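**Atberg opens two-arm drawer and box recordings to outside research groups**

TROMNESS, 8 Feb 2024. Atberg, a maker of training data for robot control software, today announced that its first set of two-arm recordings is open for outside research groups. The set is called Skotance. It holds 700 recorded runs in which two robot arms work with boxes, drawers, lids and small household things on a table.

Each run was made by a human operator, who guides both arms through one task from start to finish. The cameras and the joint sensors record at the same moment. A learning system can later study these runs and try to produce similar motion by itself.

Atberg began the work in May of last year with single-arm tasks. After 19 weeks the company decided to move to two arms, since many tasks at home need one hand to hold and another hand to pull. A drawer is a good case. If the box is light, it slides along the table together with the drawer, and the run can not be used. The operators had to learn where to place the second arm so that the box stays in its place.

The work table is covered with paper and divided with blue tape. Before every run the operator reads from a list where the object must stand and how it must be turned. In this way the starting position is different from run to run, but always known.

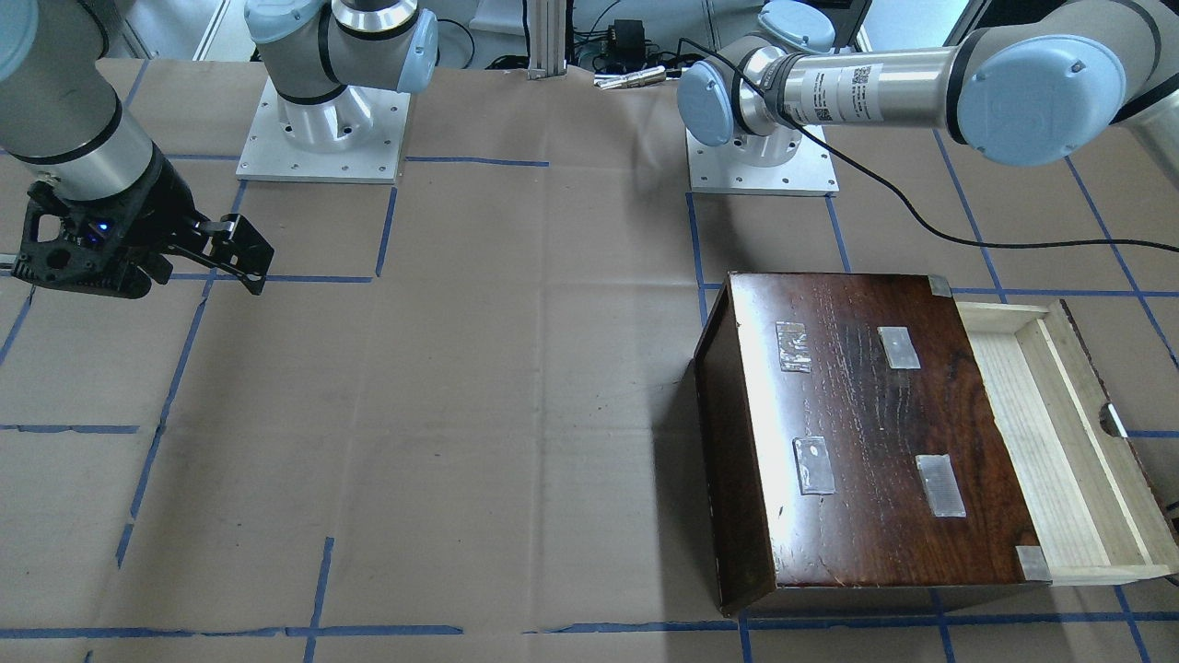 Piret Kairys said that the placing of the objects took more of her attention than the driving of the arms. In the first weeks, she said, the operators put the box where it was comfortable for them, and the learning system became good only at that one place. "We had to learn to be less comfortable," she added. "When the list came, the data became better, and our days became longer."

The Skotance set keeps also the runs which did not succeed. Of the 700 runs, 63 are marked as failed, with a short written note for each one. The notes are in simple language, for example "finger slipped from edge" or "drawer opened half, then stopped." Atberg believes such runs are useful for teams who want their system to notice a mistake early and try again. Teams who do not wish to use them can leave them out with one setting.

Shiny surfaces received special care. A surface with strong reflection looks different to the camera when the arm moves above it, and a system trained only on matt objects can lose the edge of the thing it should grasp. For this reason the light in the room was not changed to hide reflections.

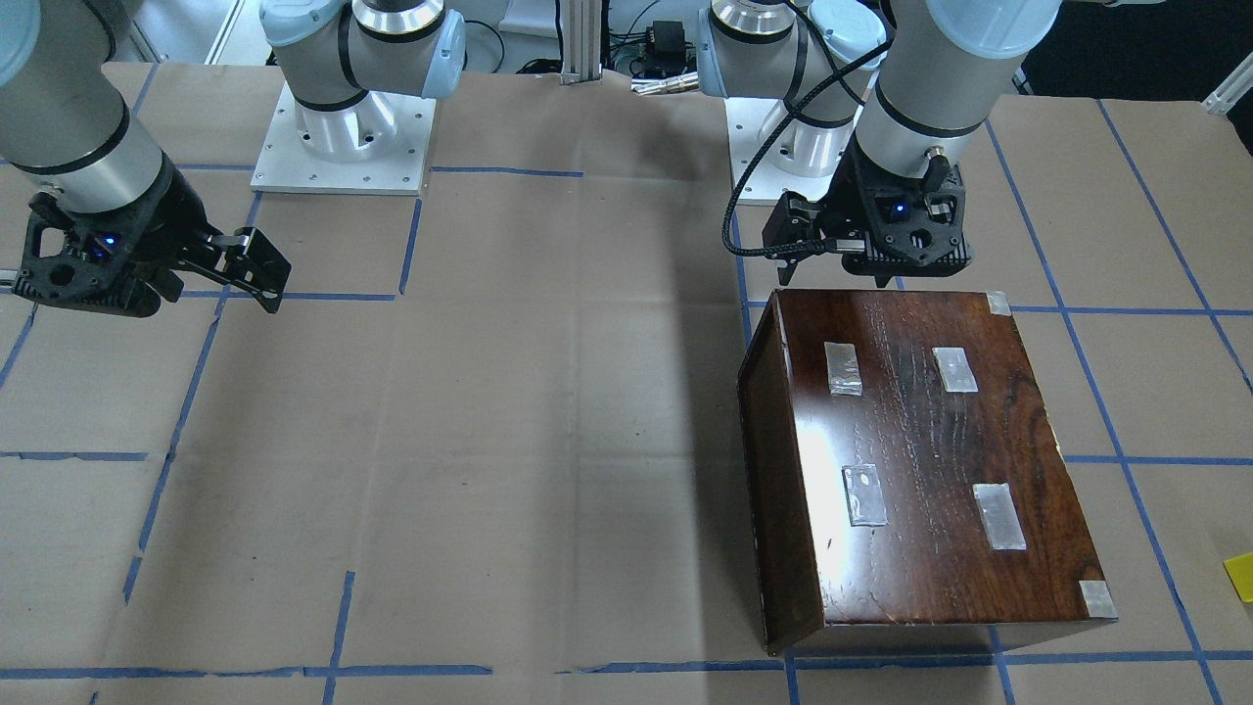 The operators work in pairs. One person guides the arms, and the other one follows the list, starts the recording and writes the note. After each hour they exchange the roles. A run is accepted only when both persons agree on the mark. When they do not agree, the run is put aside and looked at again on the next day by a third operator.

Testing of the set was done together with Tolentino, a software company which builds control programs for two-arm machines. Tolentino trained a first model on the drawer tasks and sent back a list of corrections, mostly about wrong task names and some runs where the recording began too late. All these corrections are included in the version published today.

Atberg plans to bring the set to 3000 runs. The next tasks are folding of cloth, opening of jars, and passing an object from one arm to the other. The order of these tasks is not yet fixed, and research groups who receive the set are invited to say which one they need first.

Access is free of charge for universities and public institutes. Companies can ask for a paid license. A request should include a short description of the planned use and the name of one contact person. Written requests are received at the Atberg office in Tromness, which also answers questions from the press.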